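To: teleop-talk
Subject: Re: [teleop-talk] Grocery task, how many demos before we train?
Date: October 2023

On Friday the Grulside end wrote:

> We've got 20 demos of the produce task recorded and the policy
> still hovers over the basket like it's choosing a wine. Do we
> just need more of them? Iria's notes from May say 60 was enough
> for the same job. Also, does it matter who's driving?

It matters a great deal who's driving, and I say that as the worst driver on this list.

I went through your 20 over a pot of coffee. There are 4 I'd throw out straight away. In those the operator stops mid-reach, thinks about life, and carries on. The policy can't tell a pause for thought from a pause that matters, so it learns to dither, and it dithers beautifully. Your wine-chooser came by it fairly.

Before you record more, a few things that helped us with the Thevar rig:

Decide which hand does what and stick to it. Your operators swap whenever their shoulder gets tired. I sympathise, but the model sees two different tasks and splits the difference.

Leafy stuff is harder than it looks through a headset. Come at a cabbage from the stalk end if you can. Grab the leaves and you're teaching the robot to make coleslaw.

Let people practise off the record first. We give new drivers 2 sessions with nothing saved. They complain, then they stop jerking the wrist at the last second.

Move the basket between demos. Not to the next suburb — a hand's width is plenty. If it's always in one spot you've recorded a very expensive player piano.

As for 60, I'd treat that number with some suspicion. Iria was using the Pliltness gloves by then and had one driver for the whole lot, with a steadier hand than any of us. With mixed drivers I'd want more, but I'd sooner have 60 clean ones than a mountain of dithering. Label the operator in every file too, so you can pull somebody's batch later without an awkward conversation. (Mine were pulled in May. The conversation was awkward.)

On the question of one hand or both, I'd keep both arms in the recording even if one of them mostly loiters by the basket. Where it loiters is part of the task.

Two views from the head camera, same setup: 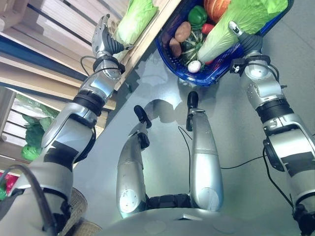
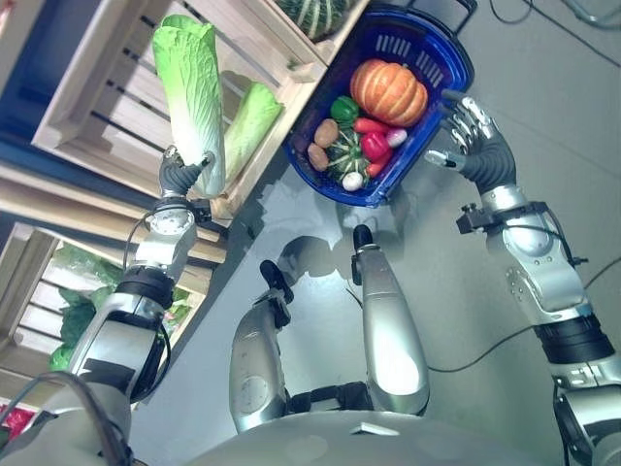 Produce task, head view. Lettuce on the shelf in the first, napa cabbage in the left hand in the second.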